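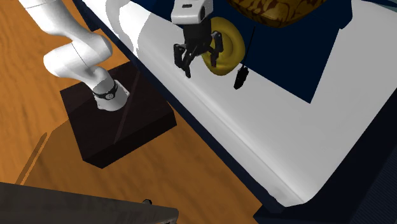 *Attachment 1: render with the white arm on its dark pedestal, wooden floor to the left.*

**Ticket:** attachments fail to upload from the Bistbridge office
**Status:** open, waiting on Skultell

Reported Wednesday, 09:10. Users in Bistbridge can send mail through Frade, but any message with a file over 700 KB stops at 61% and then times out. Cokau office is fine with the same files.

- Tried a different browser, same result.
- Tried a wired connection, same result.
- Phone hotspot: uploads go through in a few seconds.

So the fault is on the office line. Checked the router and the MTU was set to 2000, left over from the old provider. Changed it to 1500 and restarted. Uploads went through first time after that.

14:40. Reopened. Small files work, but anything with more than 5 attachments still hangs. Router log shows the connection being reset from outside. Sent the log to Skultell and asked whether they filter outgoing traffic on this line.

Workaround for now: split the files over several messages. Please don't restart the router again until they reply.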